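Gripper comparison talk, speaker notes
Setsuko Kaneko, with Miyuki Oshima on the numbers

Slide 1. Say who we are, thank the organizers. Skip the company history.

Slide 2. Two fingertips on the same wrist. The Misura tip is flat and solid. The Staltholm tip is forked, with a slot cut into it. Same arm, same controller, same wrist camera for both.

Slide 3. The task is soft household items: hats, cloths, plastic bags. Pick up, carry, drop in a laundry basket. 3,967 attempts in total. Pause here, people will want to write that down. 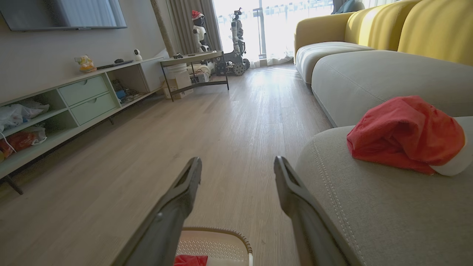

Slide 4. Camera settings. We fixed exposure for the first 208 attempts and then went to auto. Window light was the main problem – the masks came back with holes in them. Miyuki has the plots if anyone asks.

Slide 5. Controller. Force limit stayed at 20 newtons. Closing time was 300 milliseconds for both tips. Do not get into the Praltach firmware here, it eats the whole slot.

Slide 6. Results table. Read the cloth row first, then bags. The forked tip did better on folds and worse on thin plastic. Mention that we swapped tips every morning.

Slide 7. Next round is in November, with the Abou Zeid arm. Questions.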